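Section 4. Setting Up the Game Clock and Shot Clocks

This section covers the Barura console, the main scoreboard, and the pair of shot clocks above the backboards at Lahlou Court. It assumes the power and mounting work in Section 3 is finished. Team names, fouls and the possession arrow are covered in Section 5.

4.1 Before you start

Have the following at the scorer's table:

Barura console with its power supply
Console cover key
Shot clock hand switch (gray cable, round plug)
Horn test card
Radio receiver, if the wired link is not in use

The console must be on the table before the main board is powered. If the board comes up first, it looks for a console for a short time, then drops into standby and shows a single dot in the lower right digit. Standby does no harm, but the board will have to be cycled at the breaker panel.

CAUTION: Do not plug the hand switch into the horn socket. The plugs are the same size. A hand switch in the horn socket will hold the horn on until it is removed.

4.2 Connecting the console

1. Set the console on the table with the display facing the operator. Leave the cover locked.

2. Run the data cable from the floor box to the socket marked BOARD. The cable should lie flat under the table skirt and must not cross the path of the substitutes.

3. Connect the hand switch to the socket marked SHOT. Turn the collar until it stops.

4. Connect the power supply. The console display lights and shows the software version, then the word READY.

5. Unlock the cover and enter the setup code. The code set at the factory is 1554. Change it before the first game of the season (see 4.6).

6. Switch on the main board at the breaker panel, then the shot clocks.

Note: The wired link is rated for over 270 feet of cable. The installed run is well inside that figure. If an extension is added for an outdoor event or a second court, use shielded cable of the same type. 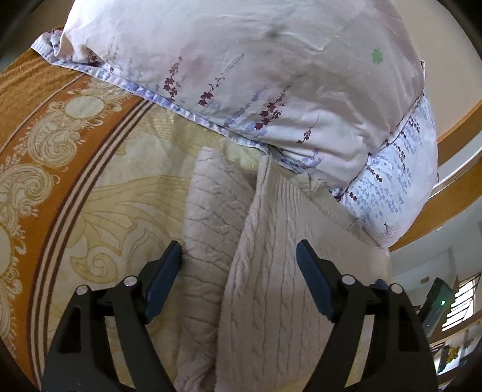
When the boards come up, every segment lights for a moment and then goes dark. Watch for segments that stay lit or do not light at all. A digit with a dead segment can be misread from the bench — a 6 with no lower left segment reads as a 5 — and must be reported before the officials check in.

4.3 Setting the period and reset values

The console stores the game format under a profile number. Profile 2 is the men's college format and is the one loaded by default. Load a different profile for the women's game, for high school rentals and for camps.

1. Press PROFILE, enter the number, press ENTER.

2. Check the period length on the display. If it is wrong, press PERIOD, key in minutes and seconds, press ENTER.

3. Press SHOT SET. The display shows FULL and the full reset value. Accept it or key in a new one.

4. Press SHOT SET again. The display shows SHORT and the short reset value, used after an offensive rebound or a foul where the rules call for it. Accept it or key in a new one.

5. Press TENTHS and set the point at which the game clock begins to show tenths of a second. For college games this is the last minute of each period.

6. Press STORE. A double beep confirms the change. A single low beep means the cover key has been turned back and nothing was saved.

Note: Changing the profile clears the score, the team fouls and the time-outs left. It does not clear the horn setting. Never change the profile once a game has begun.

4.4 Checking the hand switch

The hand switch has a trigger and a pair of thumb buttons. The trigger stops the shot clock while held. The upper button is the full reset. The lower button is the short reset.

1. Start the game clock from the console.

2. Squeeze the trigger. The shot clocks must stop. The game clock must keep running.

3. Release the trigger. The shot clocks must start again from the value shown.

4. Press the upper button and let go. The shot clocks must jump to the full value on release.

5. Repeat with the lower button.

6. Let the shot clock run down to zero. The horn must sound and the red backboard lights must stay off. Those lights belong to the end of the period only.

If the clocks behind the two baskets do not agree, stop the test and go to 4.7.

CAUTION: The reset takes effect on release. An operator who keeps a thumb on the button holds the clock blank. This is the correct way to handle a change of possession near the sideline, when control is still in doubt, but it will delay the start if the operator forgets to let go.
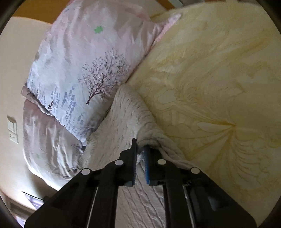

Wandach Athletics — Game Operations Department
Equipment manual, Section 4, revised 19 Sep 2025

4.5 Whistle-stop receiver

The Gruvach receiver lets the officials stop the game clock by whistle. It sits between the console and the board cable and has its own battery.

1. Switch the console to STANDBY.

2. Move the data cable from BOARD to the receiver output. Run the short jumper from BOARD to the receiver input.

3. Switch the receiver on. The green lamp blinks while it searches and stays lit once the belt packs are found.

4. Hand the belt packs to the officials. Ask each official for one sharp whistle with the game clock running. The clock must stop each time.

5. Restart from a belt pack, then from the console. Both must work.

Note: With the receiver in line, the console operator still runs the clock as if there were no receiver. Whichever signal arrives first is used and the second is ignored.

The receiver adjusts itself to crowd and band noise, but it needs a quiet reading to begin with. Do step 3 before the band warms up. If the band is already playing, set the gain switch to LOW and repeat the whistle test.

4.6 Changing the setup code

Press and hold MENU with the cover unlocked. Enter the old code, the new code, and the new code again. The console locks for a few seconds and returns to READY. Write the new code in the table log and nowhere on the console. If the code is lost, the console has to be reset with the service key. The part number for the service key is 3548.

4.7 Shot clocks that do not agree

A difference between the two clocks almost always comes from the far-end cable. Check the plug at the base of the basket support first — it gets pulled when the unit is rolled out. Reseat it, cycle the shot clocks, and repeat 4.4 from step 1. If the fault comes back, run the game with table clocks and inform the officials and both coaches before the start.
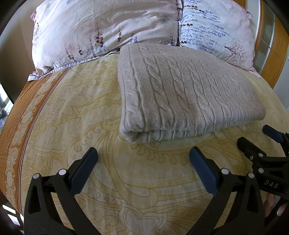

One operator wrote in after the last revision to say that reseating the plug had never fixed the fault for long on the east basket, and that the strain clip should be checked first, as the cable slides through it each time the support is folded. The operator also asked for a cable check with the support fully raised, with a hand kept off the plug, as the fault does not show when the arm is down.

Both points are accepted for the east basket. Before reseating the plug there:

1. Raise the support to playing height and lock it.

2. Look at the strain clip. The tape mark on the cable must line up with the edge of the clip.

3. If the mark has moved, loosen the clip, slide the cable back, and tighten by hand.

4. Cycle the shot clocks and run the test in 4.4.

The west support uses an older clip with no tape mark. Leave it alone unless the clock fails the test.

Continue with Section 5, Team Data and Possession Arrow.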